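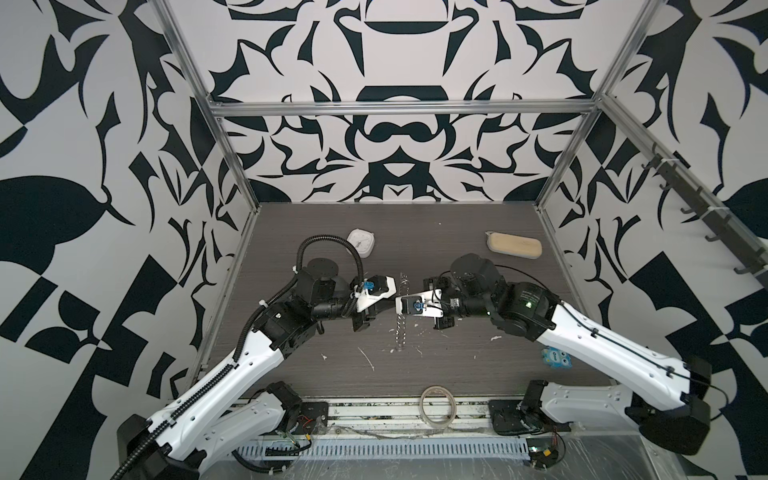

Rirnideo Automation Group – Visitor Questions

What will I see if I come to the open day?
Two arms at one table, mostly handling small household things. One of the jobs is holding a clear twisted spiral between both grippers. If you were hoping for a robot that cooks dinner, save yourself the drive.

Is it a real demonstration or a rehearsed one?
Fair question, and we asked it ourselves before agreeing to host. Each session includes a set routine and then an open slot where things may go wrong. Ghazala Mirani runs the open slot and does not restart a failed attempt to make it look better.

How often does it work?
During our December trials we logged 1078 attempts across all tasks, and 174 of them failed. Whether that impresses you depends on what you expected. A person handling a sponge or a roll of tape does not drop it that often.

Why is the cell covered in black-and-white patterns?
Visitors ask this more than anything else. The claim is that a busy background makes the vision system less dependent on a plain one. Dalibor Hájek can give you the argument for it. I have heard it twice and would still like to see the same tasks run against a blank wall.

Can I bring my own object?
Yes, if it fits in one hand and you don't mind it being dropped. No glass, no liquids, nothing with a blade. Leave it at the desk by 2 p.m. so Uzma Bugti can look it over.

Will this replace anyone's job?
Not in its present state. The Rasier leaflet on the front desk says otherwise, and you are welcome to ask their people where the numbers come from. We did, and are waiting for an answer.

Can children come?
Yes, with an adult. They stay behind the yellow line while the arms are powered – so do you.

May I take photos?
Yes, without flash.

How long does it last?
The last session starts at 4 p.m. Allow an hour, more if you want to argue with Junaid Farooqui, who enjoys it.

Who do I contact?
Elmarie Mnguni handles bookings and complaints. Please say which one it is in the subject line.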